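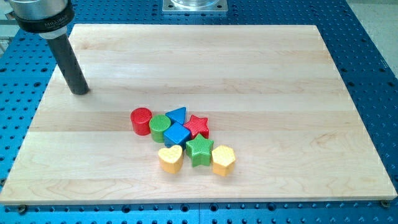
Attachment 1: rod tool over the maple-colored board, blocks grouped near the center

Ticket 2376 / Fovunia cell, tabletop pushing
Status: open, waiting on second site
Component: start-pose rule

Great news on the start-pose rule! We ran the new wording through 316 episodes at Siliņa and the log checker flagged 3, down from a pile so long I stopped scrolling.

The wording we used:
Tip over the board, clear of every block, before recording starts.
Tip close to the surface, never pressing on it.
Hands out of the cell before the operator arms motion.

All 3 flags were the same thing: recording armed while the tip was still moving down. I added a half-second hold to the Trirketti config and reran those layouts. Clean each time, love it.

Still to do: Fondance has the old rule sheet taped up, so please swap it before their next shift. Also, does the hold apply to resets in the middle of an episode? I'd say yes, but the sheet doesn't mention them at all. Leaving this open until someone confirms.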